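Clilter opens toy and gift packing room at Jorkar Street

Clilter, the second-hand toy and gift shop, has opened a packing room above its Jorkar Street branch. It will handle online orders and the sorting of donated soft toys, both of which used to be done behind the till.

The room has been in use since June. Staff check each plush toy for split seams, missing eyes and worn patches before it goes up for sale. Toys that need a stitch are put aside for Kanyarat Thongsuk, who does the repairs two mornings a week. Anything past mending goes to Zindia, a textile recycler, for stuffing and rag.

Clilter sold 2,000 soft toys last year, most of them bears, pigs and other animals. Orders often include small extras such as phone cases, key rings and hair clips, and these are now packed on the same table as the toys.

"We were packing parcels on the shop counter and moving them every time a customer wanted to pay," said Sunil Debnath, shop manager. "Things got put in the wrong box. We wanted a proper table and somewhere to lay an order out."

Orders are laid out before they are boxed and checked against the slip. Larger toys go in first, lying flat, with the smaller ones around them. Phone cases go in last, against the side of the carton. 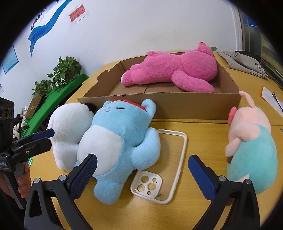 Cartons are reused wherever possible. Karunaratne, the stationery shop next door, passes on its empty boxes every morning, and customers can hand theirs in at the till. Boxes should be clean and dry, with the old labels taken off.

Orders placed before 2pm are packed the same day. Postage on a single toy is unchanged, and customers buying several toys can ask for them to be sent in one box. Orders may also be collected from the shop, which opens at 9am.

Donations of soft toys are welcome during opening hours. Please wash them first if the label allows it. Clilter cannot take toys with batteries sewn inside.

Press enquiries: Si-eun Noh, Clilter, 21 Jorkar Street.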